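Potgieter Laundry Gallery: Small Loads

Notes on washing small loads at home, collected by the Ditix page editors. The routine covers towels, cleaning cloths and kitchen linen, which wash better apart from clothing. Entries are added when a reader asks about a step. Detergent quantities are for liquid, in soft water.

Sorting. Towels and cloths of similar weight go together. Anything with a zipper is kept out. Shake each piece before loading.

Dosing. A load of 7 hand towels takes 12 ml. More than that leaves residue in the gasket fold, and the next load picks it up.

Gasket care. Wipe the rubber ring with a damp cloth after the last wash of the day, including the lower fold. Leave the door open until the ring is dry.

Transfer. Set the basket on the floor below the door. A slotted basket lets air through the sides.
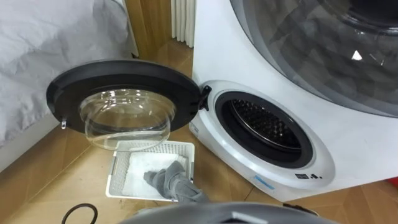 Small front-loader, door open, with a towel and a gray cloth in the basket.

Pravar writes that 12 ml is still too much for thin cloths and that half of it rinses out cleaner. The dosing entry will be retested in December with thin cloths only.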